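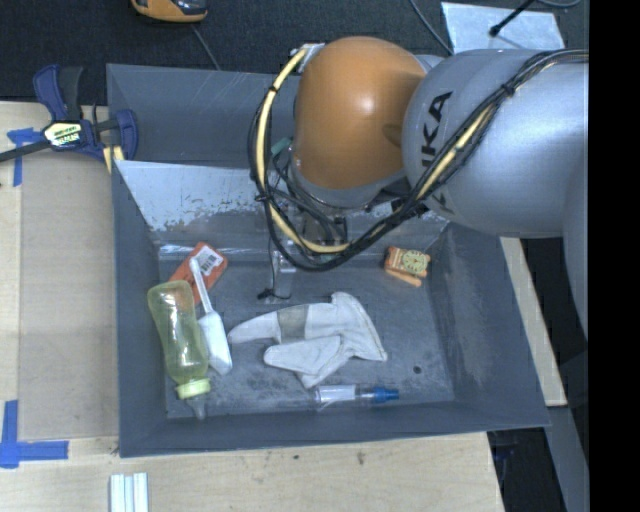 # About Hirnomstead

We test claims made about household goods and write down what we find. Most of what we find is dull. A kettle sold as "whisper quiet" is as loud as the one beside it. A mattress with a ten-year guarantee has a guarantee you can't use unless you kept the plastic it came in. We publish the dull results along with the rest.

Hirnomstead is a small company in Wulledura. It was started by Lahcen Amrani, who had spent years writing product brochures and had stopped believing them. His first report was on water filters. He bought them at full price, from ordinary shops, and that is still how we buy everything.

## What we do

People pay us a yearly fee of $90 and get every report, plus the raw notes if they want them. Few do. The notes are messy and full of crossed-out numbers, but we'd be uneasy asking anyone to trust a score they couldn't pick apart.

We have 1580 members at present. We don't call them a community. Some have never written to us, and a fair share of those who write do so to tell us we got something wrong. When they're right we change the report and leave the old wording in, struck through, so you can see what we used to think.

## What we don't do

We don't take samples from makers. We don't run ads or earn a cut when you buy something. Maditz, our sister title for trade buyers, follows the same rules and keeps its own accounts, which members can ask to see.

We don't give awards either. An award logo on a box tells you that somebody paid to print it there, and quite often that they paid for the award as well. We were once asked what it would cost to have one of ours. We sent back a copy of the report, which had scored the product poorly, and heard nothing more.

You won't find the word "eco" in our scores. We've yet to see two companies use it to mean the same thing. If a maker says a jug is made from recycled plastic, we ask how much of it is, and we print the answer or the lack of one.

## How far to trust us

Further than a brochure, we hope, but please don't stop thinking. We usually test a handful of each item, and a handful can mislead. Long-term wear is hard to judge in a lab, and any honest tester will tell you the same. Our own favourite vacuum cleaner failed at home after we'd praised it. That's in the report too.

The El Ouafi fund, set up by an early member, pays for 20 reports a year on things that are too cheap for anyone else to bother with: pegs, light bulbs, tin openers. Any one of them can cost up to $500 to test. The fund has no say in what we choose or how it scores.

## Getting in touch

Write to us through the contact form. Tell us what you bought, what it was meant to do and what it did. A copy of the label helps. We read everything and answer most of it, slowly in January when the office is half empty.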